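Talham Flat Sheet, Printed Border

Item no. 943
Made by Treketti for Laryea Home, Tumville

The Talham is a plain-weave cotton flat sheet sold singly or as a set with two pillowcases. It is cut generously so that it can be tucked in on all sides of a deep mattress, or left to hang over a bed that has no base cover. The cloth is medium weight. It is cooler than flannel and heavier than most percale, and it suits a room that is heated in winter and left open in summer.

Fabric and finish

The yarn is combed cotton, woven and printed at the Treketti mill. The print is a reactive dye, so the color sits in the fiber and the printed areas feel the same as the unprinted ones. Hems are double-stitched at the head and foot. The side edges are selvage and have no seam to come undone. Each sheet is washed once before packing, and we allow for a further 6 percent shrinkage over the first few washes at home. The listed sizes are before this shrinkage.
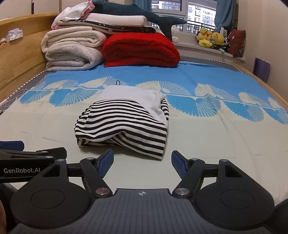

Color on a large sheet is easier to choose if you know which part of it will show once the bed is made. With most bedding the top third is folded back over the blanket and the rest is hidden, so a border at the head end does most of the work. A two-tone sheet behaves differently on a bed left without a blanket, where a bright blue section at one end and pale cream over the rest are both in full view, and a band of shell-like fans where they meet becomes the main feature of the room. If you usually make the bed with a full cover, one of our solid colors may be better value.

Sizes

Twin, full, queen and king. The king is cut from a single width of cloth and has no center seam. Pillowcases are the housewife style with an inside flap. Extra pillowcases can be ordered in pairs at any time while the color is in production.

Washing

Wash warm with similar colors. Wash separately the first time. Do not use bleach or a detergent with added brightener, as both will dull the darker tones. Line dry in shade or tumble dry on low, and take the sheet out while slightly damp if you plan to iron it. Iron on the reverse side.

Ordering and delivery

Orders are packed at our Tumville warehouse and normally leave within 6 working days. Hotels and guest houses ordering 13 sets or more should write to Cecilia Ansah in trade sales for a price list and a fabric swatch. Swatches are free – please name the color you want.

Returns

Unwashed sheets in their original packaging can be returned for exchange or refund. For a weaving or printing fault, contact Kwesi Korletey in customer service with your order number and a short note of the problem. Washed sheets are accepted if the fault is in the cloth.

Prices on this page apply from August 1, 2025.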